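Progress Report, Second Period
Skorenside Day Center: Kitchen and Pantry Skills Room
Submitted to the Dewan Fund by Debashish Marikar, project lead
Period ending February

1. Summary

The pantry corner is set up and in use. Two of the three items left open in our last report are closed. The third, the printed shelf labels, is still with the supplier. Spending is within the approved budget, and we are not asking for any change to the schedule.

2. Furnishing the corner

In the first period we used a low bookcase with solid sides. People sitting at the table could not see what was on the lower shelf, and staff spent a lot of time pointing. Doaa El Fassi, who runs the sessions, asked for something open that could stand on a tabletop and be moved by one person. We went with black wire mesh with light wood panels, and kept the table white so that items stand out against it. 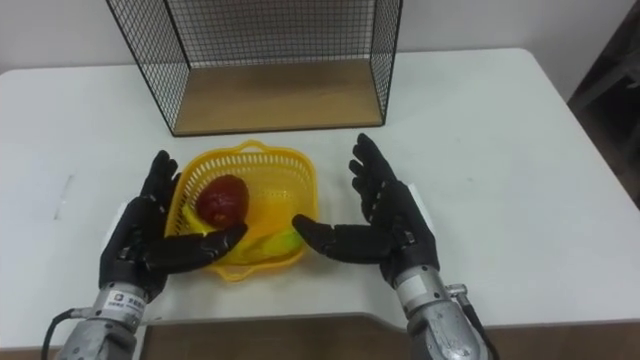
The Doltov order came in two deliveries. The first was short by one carton and the balance arrived 10 days later. One basket had a cracked rim and was replaced at no charge. We bought artificial fruit for the first round of activities so that sessions do not depend on a grocery run, and so the same set can be used each time. Real produce is still planned for the final period, under the food budget line.

The table was placed against the wall after we tried it in the middle of the room. It is easier to supervise there and the shelf unit is less likely to be knocked.

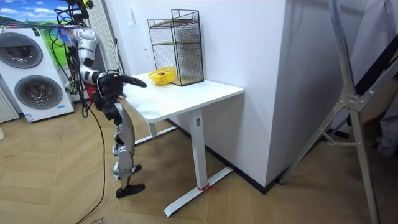
Pantry corner with the desk, mesh shelf unit and yellow basket.

3. Activities

Sessions run 30 minutes. The first half is putting away: fruit goes into the basket and the basket goes onto a shelf. The second half is the reverse, working from a short written list. Doaa keeps a one-page note for each session, and copies are attached as Annex B.

The main change this period is that we cut the number of items on the list. The longer list ran past the end of the session too often, and the last few items were rushed. We also dropped the timed version of the activity, which the groups did not like.

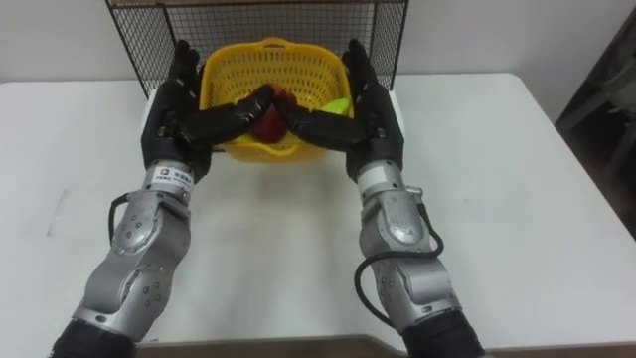 The choice of fruit was revised as well. Our original set had too many pieces of similar size and color, and the lists were hard to follow. The current set mixes shapes and has clearer contrasts, such as the deep red apple against the yellow-green piece in the basket. Doaa reports fewer questions about which item is meant. We will keep this set through the end of the grant.

4. Open items

Shelf labels: proof approved, printing delayed at Priltix. Handwritten cards are in use until they arrive.

Storage: the spare baskets are in the hallway closet, which is shared with another program. We need a shelf of our own and have asked the building office for one.

5. Next period

Install the printed labels. Start the sessions with real produce. Send the draft activity guide to the Fund for comments before it is printed.

Receipts are in Annex A.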